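Planning for Pick-and-Place Equipment: Notes from the Ular Site Visit
April 14, 2019

Ular opened its demonstration floor to prospective buyers this spring, and our purchasing group sent two of us. We pack fruit gift baskets for Flumau and have been asked for a budget line on automated loading by October. The questions we carried in concerned floor space, spare parts, power and the cost of downtime. Speed was left for a second visit.

The task on the floor was close to our own: one apple, one woven basket, one table. Ular quotes the arm, the hand and the controller as separate lines, and the hand is the line to watch. It wears first, and it is priced as a consumable after 2,000 operating hours.
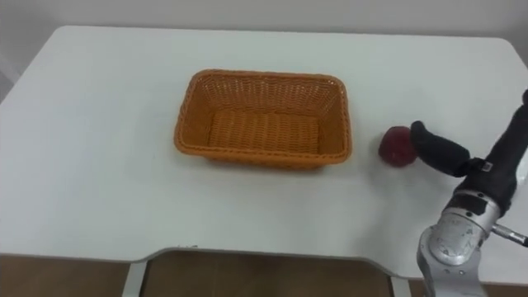 Azevedo would put the spare hand in the first order, even if that means dropping the extended warranty. Lead time on a replacement is 9 weeks, and a cell without a hand earns nothing in the meantime. We have moved the spare from "optional" to "required" in our draft.

Floor space came next. The published footprint covers the machine alone. A planner has to add the table, the reach of the arm on the working side, clearance behind for service, and a route for the cables. On our own plan this pushed the cell past the bay we had reserved, and we will have to give up one pallet position or move the label printer.

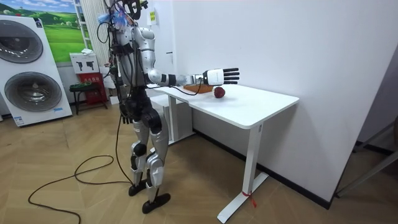
Cable routing deserves its own budget line. Ular's quote stops at the connector. Floor channel, strain relief and an electrician's time are the customer's expense, and our building requires a permit for anything fixed to the slab. Gukidby, the integrator Ular recommends for our region, will price this work after a site survey. The survey fee is 400 dollars, credited against the order if one is placed.

Fixtures were the cheap part. A standard desk-height table is acceptable provided it does not rock and the surface is matte; glossy tops were said to cause trouble for the vision system. Baskets should be of one size per run. We currently buy three sizes from two suppliers, so some cost sits with us before any machine arrives - new basket stock, and a decision on what to do with the old. 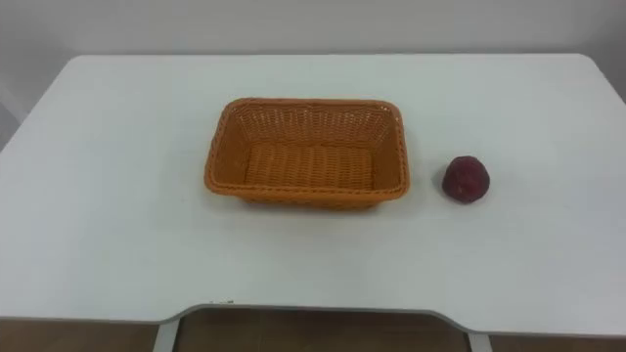
Table and basket, arms clear of the work area.

Changeover between products was discussed at length. A new item needs a setup session, billed by the day for the first year and covered by the service contract after that. We asked for the contract text and received it before leaving. Uptime is stated as 93 percent, measured monthly, with planned maintenance excluded. We would want maintenance included, or at least capped in hours.

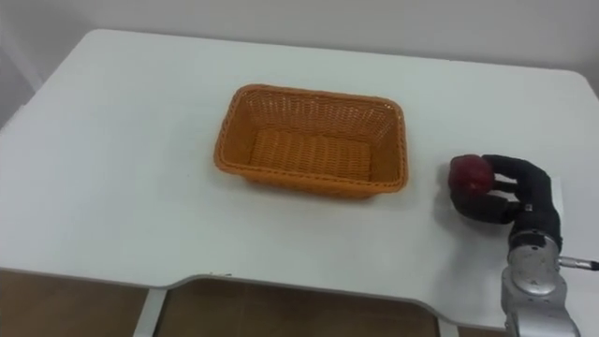 Page 9

Items still open for the October submission:

Service contract: second-year rate, and whether travel is billed separately.
Hand coverings: unit price and food-contact paperwork. Ular promised both in writing.
Training: two operators are included in the base price. We run two shifts and need four.
Lease terms: Ular offers a lease through a third party, with the hand excluded.
Survey: Gukidby to confirm a date and send a list of the drawings it needs.

Our recommendation at this stage is to fund the survey and hold the equipment line as a placeholder until the contract wording on maintenance is settled.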